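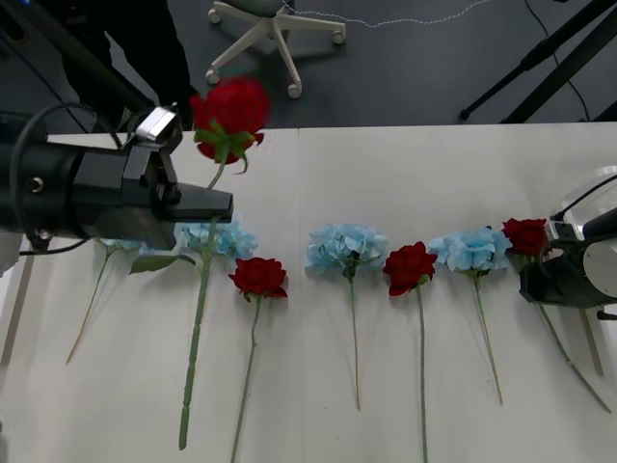
Plollside, August

Back to the artificial flowers after lunch, and I must say it was lovely to have them all out on the white table again, heads to the far side and stems towards us. The pale blue ones are my favourites — such nicely ruffled petals — though the long red rose does rather steal the show with that great full head and the leaf sticking out partway down its stem.

Ghazal wants the rose in the middle of the bunch with the blues tucked in below, and I'm inclined to agree, but Hatsue would sooner see it at the back. We'll try it both ways tomorrow in the tall Urner vase. Miyuki, if you're in first, please don't trim any stems until I've had a look!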